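Chapter 13
Writing About Place: The Regional Nature Essay

Readers often come to a nature essay expecting a record of plants, animals, and weather.
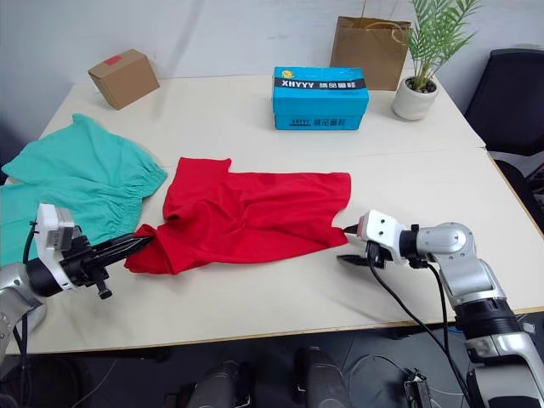 A good regional essay contains such a record, but it also asks how a person comes to know one piece of ground over time. This chapter considers the essay of place as a literary form with its own methods of selection, order, and tone.

The main text for study is "The Bisley Notebooks," a sequence of 90 short entries set along a tidal creek. The full work runs to 249 pages. The excerpt printed at the end of this chapter, of 2,000 words, is taken from the winter section, in which the narrator walks each Monday from the village of Drikska to the abandoned mill at Koo.

Students should note how seldom the narrator states a feeling directly. Loss is carried by small changes in the creek: a fallen alder, a bank worn back to its roots. The boat named Ivar appears in only four entries, yet many readers remember it as the center of the book.

After completing this chapter, students should be able to:

Identify the point of view in a work of nature prose
Distinguish observation from reflection within a single paragraph
Explain how the order of entries affects meaning
Draft a short essay about a place they know well

Key terms: field note, persona, refrain, sense of place

Before You Read

Choose a place you have visited in more than one season. Write one page about it without using the word "beautiful." Keep the page for use in Section 13.2.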